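Print this message | E-mail this message

This site uses cookies to remember your list settings. By continuing to read the archive you accept them. [OK]

Posted in May, 9:40 pm, by brarow-shopfloor
Re: Zorton open day at Rorkton, anyone going again?

> I came back from the Rorkton open day pretty excited. The Marti
> demo was the best thing there. They ran it all in simulation on the
> big screen, a desk with ordinary stuff on it, and the arm went after
> a mug. The woman at the desk told us 17 good picks out of 20, and
> that the thing had practiced on 2296 desks before they let
> visitors see it. I think we should ask Zorton for a quote before the
> summer shutdown. Did anybody else stay for the whole session?
> What did I miss?

I stayed for the whole session, and I stood near the front, so let me be the grump.

First, 17 out of 20 is a number from a simulator. I don't say that to be rude about simulators. We use one at Brarow for the palletizer and it has saved us from a couple of dumb layouts. But a mug in a simulator weighs what somebody typed in, and the tabletop has whatever friction somebody typed in. I asked what values they used for the mugs and was told it was "randomized within a sensible range." I asked what the range was and got a brochure.

Second, look at what they picked for a desk. Two mugs, an organizer with compartments, a couple of things standing on edge, and then a whole lot of bare wood. My own desk has never had that much open space, and our packing benches sure don't. The red mug was close to its black neighbor, I'll give them that, and it was the one part of the layout I'd call a fair test.

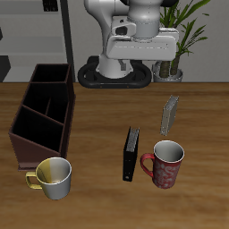
Third, the failures. They said 17 good ones. When I pushed, they said 2 were drops. That leaves one, and I could not get a straight answer about it. One guy thought it was a timeout, another thought it had been thrown out because the run "started in a bad state." If you throw out runs that start in a bad state, I would like to know who decides, and whether they decide before or after seeing how the run went. Every vendor trial I have sat through had one of these.

I did like that they let us see the view from the gripper as well as the wide one. On the wide view everything looks calm and the arm looks like it knows what it's doing. Up close you get a much better idea of how little room there is between the fingers, and of how little the gripper camera sees besides the thing it's going for.

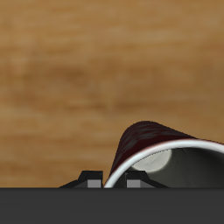 Grabbing by the lip is my other gripe. It's fine for an empty mug. I asked about a full one and was told that liquids are "on the roadmap." I asked about thin plastic cups, which is what we would really be handling, and got the brochure again. It's a nice brochure. It has a page on uptime with no footnotes.

To be fair to Zorton, the people were friendly and the coffee was decent. The session also started on time, and it ran long because they kept taking questions. They did not pretend it was a real cell, either. The sign by the door said simulation in big letters, and I think some of the folks who walked out saying "it can clear a desk" just didn't read it. Nobody from Zorton said that in my hearing. 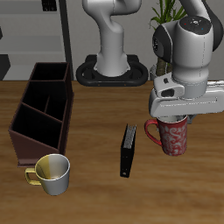 Marti demo, Rorkton: red mug in the gripper, just above the tabletop.

As for asking for a quote — sure, quotes are free. But before we do, I'd want three things in writing. I want the full list of the 20 runs, including the odd one. I want to know how many of the practice desks looked like the demo desk, since 2296 sounds like a lot until you find out they're all the same desk with the mugs scooted over. And I want a trial on a real arm with our own cups, on our own bench, with one of us setting the cups down.

If they say yes to the last one I'll drive over and bring the cups myself. If they say it has to be at Rorkton with their cups, I think we have our answer for this year.

One practical thing. If you go to the next one, park behind the building. The front lot was full before the doors opened and I walked a good ways in the rain.

Does anyone on the list have Marti running on actual hardware? Not a pilot somebody's cousin heard of, a machine you can stand next to. I would like to hear how it does in the second month.

Print this message | E-mail this message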